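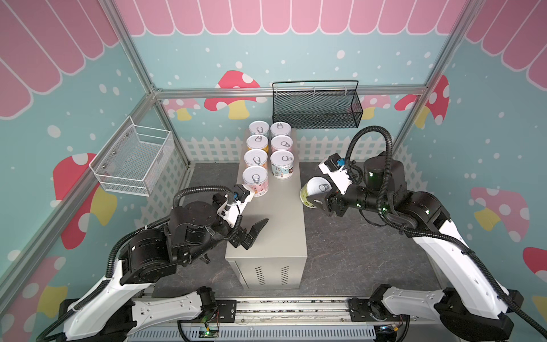 Photo: Stavow Applied Handling Laboratory

1/ The Stavow Applied Handling Laboratory has completed the first round of its gripper comparison for small cylindrical goods. This thread sets out what was tested, how it was scored and what the laboratory intends to do next.

2/ The work was carried out at our Plorkamgate site on a two-arm cell. Both arms are fixed to one linear rail platform, and each has a camera mounted above the gripper. The task is to move pull-tab cans between a cabinet top and the space beside it, one can at a time.

3/ Two sets of fingers were compared. Set A is the flat parallel finger supplied with the arms. Set B is a shallow curved finger made to our drawing by Mac Carthaigh. Arms, controller and cameras were kept the same for both sets. The photo comes from the Set A runs.

4/ Cans were chosen for a plain reason: they are awkward. A smooth curved side gives flat fingers very little contact, and a can held on its side, as the right arm is holding one in the photo, can roll in the grip if the fingers close even slightly off center.

5/ Each set was given 303 scored attempts. An attempt counted as a success only if the can was lifted, turned, carried and released without touching a neighboring can. Partial successes were recorded separately and are not included in the results below.

6/ Set A succeeded on 84 percent of attempts. Set B succeeded on 93 percent. Most of the difference came from the turning step. On straight lifts from above, the two sets performed almost equally.

7/ Spacing mattered more than the laboratory had expected. With the cans standing in two columns on the cabinet, the open fingers have to come down between neighbors. Set B is wider at the tip and was the weaker of the two wherever the gap was tight. Any user with closely packed goods should weigh this before changing fingers.

8/ A note on the cameras. Silver lids reflect overhead light, and the first version of our detection routine often mistook a bright patch for the edge of a lid. Kaja Dambrauskienė, who leads vision work at the laboratory, replaced it with a routine that looks for the pull-tab ring first and fits the lid afterward. False detections fell from 574 to 6 on the same stored set of views.

9/ The patterned wall panels remained in place for all runs. Picket fence, polka dots and mushrooms give the vision system a busy background, and a routine that performs well only against a plain gray wall is of limited use to our partners.

10/ Two controllers were also compared, although on a smaller scale. The Pretorero unit gave smoother motion when both arms moved at once. Our existing controller recovered more quickly after a stop. No recommendation is made at this stage - the sample is too small to support one.

11/ Cable routing deserves a mention. The corrugated conduit needs a generous loop to let the wrist turn fully, and a high loop takes up space above the arm. Aarne Turunen has prepared a short guide on loop length for sites using the same layout. It is available on request.

12/ The next round is planned for September. It will cover dented cans, cans with loose labels and handover from one arm to the other. Force readings will be logged throughout, which was not done in this round.

13/ The full results table and the drawing for the Set B finger may be requested through the laboratory office. Please quote report 532. Questions on method are welcome in the replies.

Comments

palletside_greg
Was grip force the same for both sets? Curved fingers usually let you back it off a bit.

Stavow Applied Handling Laboratory
The same force setting was used for both. A lower setting for Set B will be tried in the next round.

M. Okell
Ring first, then lid. We fought with glare on tins for months and never thought of it. Requesting the report on Monday.

tinytorque
would love to see soft fingers added to this

rhea_automates
Mushroom wallpaper should be standard in every cell. Good thread.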